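4.3 Configuración de la escena de referencia en Nendatska

Esta sección explica cómo registrar una escena de referencia para las tareas con puerta articulada (abrir, colocar, retirar, cerrar). Se supone que el servicio de percepción Hener ya está instalado y que la cámara fija ha pasado la calibración de la sección 4.2.

Antes de empezar

Coloque el brazo en posición de reposo, fuera del campo de la cámara fija. El módulo de segmentación toma la escena de referencia como fondo y objetos; cualquier parte del brazo que quede dentro se registrará como obstáculo permanente.

PRECAUCIÓN: no active los servos mientras haya alguien colocando objetos en el área de trabajo. El modo de registro de Nendatska no bloquea el movimiento por sí solo.

Procedimiento

1. Abra Nendatska y seleccione Escena > Nueva referencia.

2. En Plantilla, elija «Electrodoméstico con puerta lateral». La plantilla crea tres elementos vacíos: cuerpo, puerta y cavidad.

3. Abra la puerta del microondas hasta el tope. El estimador necesita ver la cara interior de la puerta y la cavidad en la misma captura.

4. Coloque el plato sobre el plato giratorio y el objeto de la tarea sobre el plato. No hace falta centrarlo - el planificador trabaja con la posición medida.

5. Pulse Capturar. Hener promedia 28 imágenes; no toque la mesa hasta que la barra de progreso se complete.

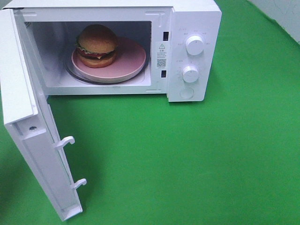
6. Revise las máscaras en el panel derecho. Deben aparecer por separado el cuerpo, la puerta, el plato y el objeto. Si dos máscaras se han fundido, selecciónelas y pulse Dividir.

7. Marque el eje de la bisagra con dos puntos, uno arriba y otro abajo, sobre el borde delantero izquierdo del cuerpo. El orden de los puntos determina el signo del giro.

8. Marque los ganchos de cierre de la puerta y las ranuras correspondientes del marco. Nendatska usa estos pares para calcular la pose de puerta cerrada.

9. En Zonas prohibidas, pulse Añadir y dibuje un volumen que cubra los dos mandos giratorios. El botón de apertura, en la parte baja del panel, debe quedar fuera de ese volumen, o el planificador rechazará la tarea «abrir».

10. Guarde la referencia. El nombre no admite espacios ni tildes.

Nota: el plato giratorio de vidrio no suele generar una máscara fiable. Déjelo sin etiquetar y fije la altura de apoyo a partir del borde del plato, en Cavidad > Plano de apoyo.

Nota: si la superficie de la mesa es de color uniforme, active Fondo por color. Tome la muestra en una zona sin sombras y deje la tolerancia en el valor predeterminado.

Comprobación del plan

Con la referencia guardada, abra la pestaña Kelmendi y ejecute Simular para la tarea «retirar objeto». El planificador genera hasta 400 trayectorias candidatas y descarta las que tocan la puerta, el techo de la cavidad o las zonas prohibidas. Para pasar a ejecución real deben quedar al menos 4 válidas. La simulación tarda casi 70 segundos en el controlador Ustia; en un equipo de escritorio suele ser más rápida.

Si no queda ninguna trayectoria válida:

- Compruebe que el ángulo de la puerta estimado coincide con el real. Un eje mal marcado en el paso 7 es la causa más frecuente.
- Reduzca el margen de la pinza en Kelmendi > Holguras.
- Acerque el objeto a la boca de la cavidad y repita la captura.

PRECAUCIÓN: un margen inferior al recomendado para su pinza puede producir contactos con el marco. Haga la primera ejecución a velocidad reducida y con la parada de emergencia al alcance de la mano.

Si mueve el microondas o la cámara, la referencia deja de ser válida y hay que repetir el procedimiento desde el paso 3. Para cambiar solo el objeto, use Escena > Actualizar contenido (sección 4.4).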